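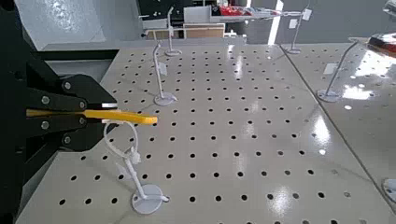
What did Unanel charge to find out whether a house was haunted? It charged 180 dollars a visit, paid up front, and the price was the same whether they found anything or not.

Lemlem Woldemariam thought the second part was the clever bit. Her brother-in-law Gebremedhin had already paid twice. He said the man from Unanel had stood on the back stairs with his eyes shut and felt a great sadness.

"I feel one too," said Lemlem. "It's 2 visits' worth."

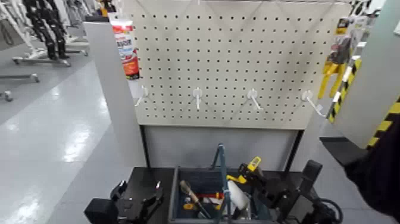 The knocking came at night, always from the wall by the stairs, and Gebremedhin swore it was old Assefa, who had built the house and died owing money on it. Lemlem sold hardware for a living and had heard plumbing blamed on the dead before. In her experience a ghost was a pipe with nothing holding it. She went to the shop for a clamp and stood in front of a white pegboard with four empty hooks on it, feeling foolish, then found a bag of clamps in the back and drove over.

She opened the wall under the sixth stair. There was the pipe, loose as a tooth. She screwed it down tight and ran every tap in the house.

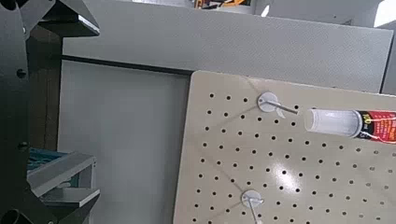
Nothing knocked. Gebremedhin made tea and looked let down.

"So he's gone," he said.

"He was never here."

"But you'd say that either way."

She was putting on her coat when it started up again, three slow raps, from the other wall. There were no pipes in that one. She had checked.

"Wood shrinks," Lemlem said, and took off her coat.

Recent stories
The Brada Ferry
Six Letters to Adanech
A Room in Gralimine
What Sumeya Kept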